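# Unit 5: Care of the Washroom Vanity

Course handout, Housekeeping Practice. Prepared by Agnes Engström, Skernstead 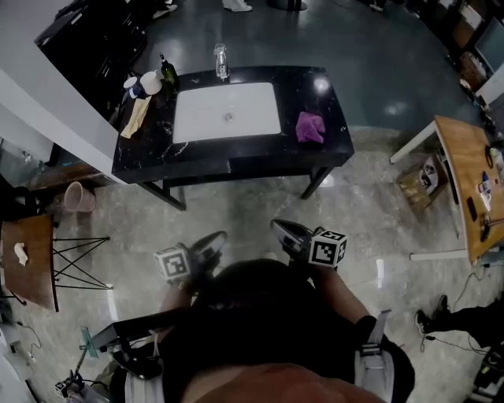
Students should read this unit before the practical session and bring it with them. It covers the countertop, the basin, the faucet, and the articles commonly kept beside them. Floors and waste are treated in Unit 6 and are mentioned only where the order of work requires it.

## 1. The countertop

A polished black top shows more than a pale one. Dried droplets, soap film, and lint are all visible on it, and white veining can hide a thin smear until the surface is viewed from a low angle. Students are expected to check the finished surface from the side as well as from above.

Marble is damaged by acid. Vinegar, lemon-based products, and most descaling liquids will leave a dull mark that cannot be wiped away. Only a neutral cleaner, diluted according to its label, is to be used on stone in this course. Spray is applied to the cloth and kept off the stone.

## 2. Clearing before cleaning

Everything that can be lifted is removed from the top before any liquid is used. Glass bottles are moved first, with one hand at the neck and the other supporting the base. Cups follow. Towels and cloths are taken last and sorted as follows:

- A folded towel that is clean goes to a dry shelf until the surface is finished.
- A crumpled cloth is treated as used and goes to the laundry, whatever its appearance.
- Tissues left on the vanity or on any side table go into the bin.

Students working in pairs should agree in advance where the cleared articles will be placed. A desk that holds a telephone or papers is not a suitable place for anything wet.

## 3. The basin and faucet

1. Rinse the basin with warm water, starting at the rim.
2. Clean the sides, then the corners. A rectangular basin collects residue where the walls meet the floor of the bowl.
3. Clean around the drain with a small brush reserved for that purpose.
4. Wipe the faucet from the spout back to the base, including the side facing the wall.
5. Dry the chrome at once with a separate cloth.

The drain brush is not used on the faucet. This was the most frequent fault recorded in the September assessment, and Juwita Tambunan will demonstrate the change of tools again at the start of the session.

## 4. Returning the articles

Bottles and cups are wiped underneath before they go back. Cups stand together on one side of the basin, away from the front edge. The towel is refolded, if necessary, and laid parallel to the edge of the counter. No article should overhang.

Metal legs are wiped downward with a barely damp cloth and dried. The mop is used only after the vanity has been completed, and any cable on the floor is lifted clear first.

## 5. Assessment

The practical is marked out of 40. A mark of 34 or above exempts the student from the repeat session. Questions may be addressed to Izzati Ngau before 8th January.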